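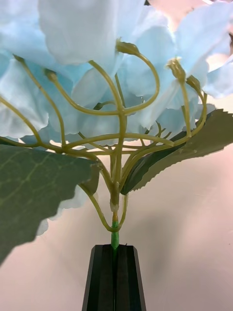
Clivevness stem-drop fault

The Clivevness stem-drop fault was a grip failure in robot cells used to sort and arrange artificial flowers. Reported at the Masto plant in Carhuamaca on August 28, 2019. Mostly hit hydrangeas, the heavy-headed ones. No injuries.

Cause

Gripper fingers had a center groove meant to hold a plastic stem. Wide flower head, thin stem, all the weight at the top. On fast turns the stem rolled out of the groove and the force reading stayed normal, so the arm carried on to the vase station holding nothing. In one shift 146 stems were dropped, almost 92 of them before anyone stopped the line. Wrist camera didn't help much, the petals and leaves hid the contact point and the software took any green near the finger as a good grip.

Safety matter

Dropped stems piled up by the gate. An operator reached in to clear them while the arm was paused, not locked out. Arm restarted on its own timer. She got clear. Glykeria Katsaros, who wrote the plant report, treated this as the more serious fault of the 2.

Fixes

Rivmont supplied deeper grooves and a softer lining. Turn speed was cut, and a restart now needs a key at the gate. The grip check was rewriten to look lower on the stem. Drops fell to four a shift. Leaf snags still happen, no fix listed.

See also: Lockout; Gripper slip

We use cookies to improve your visit. Accept | Settings

Contact | Copyright | Back to top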